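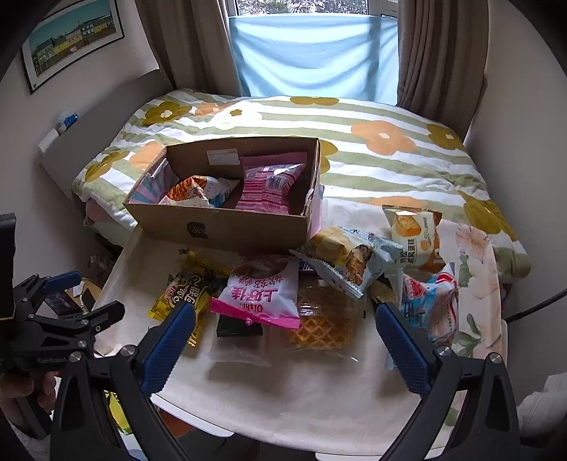
Ratree Ratanaporn me escribió ayer que con repetir bien una tarea 50 veces ya tendría que bastar, que lo demás es hacer bulto, y que si el modelo no aprende a guardar una bolsa de aperitivos con eso el problema lo tengo en otra parte. Le contesté con un audio larguísimo (perdón, Ratree) y luego pensé que mejor lo contaba por aquí, que tenía el blog abandonado desde marzo.

A ver, que me pongo en situación. Sigo en el proyecto Alness, grabando demostraciones en casa con las pinzas de mano. O sea, yo hago la tarea con una pinza en cada mano, la cámara va montada en la pinza, y lo que sale de ahí sirve luego para entrenar una política que tiene que hacer lo mismo sin mí. Llevo semanas con la misma familia de tareas: mesa, caja de cartón, comida envasada. Meter, sacar, cambiar de sitio. Dicho así suena a juego de niños, y la primera tarde lo fue, me lo pasé pipa. La segunda tarde ya me dolían los pulgares.

He acabado montando el chiringuito en el dormitorio, con la mesa plegable pegada a la cama. En la cocina tenía una encimera brillante que me volvía loca con los reflejos y aquí entra la luz por la ventana tamizada por la tela azul, que me gusta mucho más. Además tengo de fondo el edredón de flores mostaza, las cortinas, el cabecero, cosas de casa de verdad. Montri Thepsuriya insiste muchísimo en eso: que no recojamos de más, que no busquemos la mesa perfecta sobre la pared perfecta. Si todos los episodios se parecen, el modelo se agarra a lo que no debe y el día que le cambias la colcha se queda mirando al infinito. ¡Pues por colcha que no quede!

Vuelvo a lo de Ratree, que me lío. Yo creo que las dos tenemos razón a medias. Si la tarea fuera coger siempre el mismo paquete, puesto siempre en el mismo sitio, le compraría lo de las 50 con los ojos cerrados. Pero es que una mesa de aperitivos es un infierno precioso. La bolsa rosa grande, la de rayas, es puro aire: la aprietas y cede, y si la coges por el cuerpo se te escurre entre las almohadillas. Los gofres van en plástico transparente y ahí lo que ve la cámara es sobre todo la cuadrícula del gofre, con el cierre casi invisible, que es justo la parte por la que a mí me gusta pinzar. Los sobrecitos oscuros son planos y se esconden debajo de los demás. Y luego están los de punta triangular, que no tienen ni arriba ni abajo y cada vez los agarro de una manera distinta.

Eso último me trae de cabeza, por cierto. ¿Es bueno que los agarre de maneras distintas? Mi primera reacción fue que sí, variedad, alegría. Montri me lo bajó un poco: variedad en la mesa, toda la que quieras; variedad en la mano, con cuidado. Si para una misma colocación unas veces entro por la izquierda y otras por la derecha sin ningún motivo, el modelo puede acabar promediando y entrar por el medio, que es donde no hay nada. Así que ahora tengo una especie de normas mías apuntadas en la libreta. Si el cierre mira hacia mí, pinzo por el cierre. Si hay un paquete encima de otro, primero el de encima. Si está boca abajo lo dejo boca abajo, no lo enderezo por manía. La de Oishi, por ejemplo, me pide el cuerpo girarla para que se lea el nombre, y me aguanto las ganas.

¿Y cuánto llevo? Pues según el recuento del servidor, 570 episodios subidos, de los que me han dado por válidos más de 400. Al ver el número de rechazados me llevé un disgusto tonto, de esos de cerrar el portátil. Luego los repasé con calma y casi todos eran culpa mía y de mis prisas. Había muchos en los que empezaba a moverme antes de que arrancara la grabación, y otros en los que la pinza tapaba el paquete desde el principio y no se veía qué estaba cogiendo. En uno salgo hablando con mi hermana por teléfono y se nota en el pulso, de verdad, las pinzas van como borrachas.

Lo de tapar el objeto lo he mejorado bastante abriendo más y llegando más despacio. Dejo un buen trozo de mesa libre delante, sin nada, y empiezo siempre con las dos pinzas ahí, abiertas, antes de decidir a por cuál voy. Me sirve de respiro y además el episodio tiene un comienzo limpio. A quien esté empezando le recomiendo probarlo, sobre todo con cajas, que con la pared de cartón delante es facilísimo entrar de lado y perder de vista lo de dentro.

Otra cosa que me preguntaba Ratree es si guardo los fallos. Sí, los guardo, pero solo los que tienen arreglo dentro del mismo episodio: se me cae la bolsa, la vuelvo a coger, sigo. Esos me parecen oro, qué quieres que te diga. Un modelo que solo ha visto manos perfectas no sabe qué hacer cuando el sobre se le resbala a mitad de camino. Los que terminan con el paquete en el suelo los borro. En Closard, que son los que luego entrenan con todo esto, al principio pedían solo tomas limpias y ahora ya aceptan recuperaciones si van marcadas en la etiqueta. Marcadlas, por favor, que si no se pierden en el montón.

Me queda pendiente probar con la cámara más baja y repetir toda la serie por la noche, con la lámpara, porque de momento casi todo lo mío es luz de mañana. También quiero cambiar la caja, que esta ya la conozco demasiado y noto que voy a piloto automático. Y comprar aperitivos nuevos, ejem, por la ciencia. En Alarcón hay una tienda con un pasillo entero de bolsas raras y pienso dejarme allí medio sueldo.

Si alguno de los que grabáis en Bovthorpe lee esto: ¿cómo hacéis con los envoltorios que crujen y se arrugan cada vez más? Los míos ya tienen los extremos hechos una pena y no sé si cambiarlos por otros nuevos o mezclar. Yo tiraría por mezclar, pero me gustaría saber qué os ha funcionado. Os leo en los comentarios, que esta tarde toca otra tanda y luego me siento a contestar.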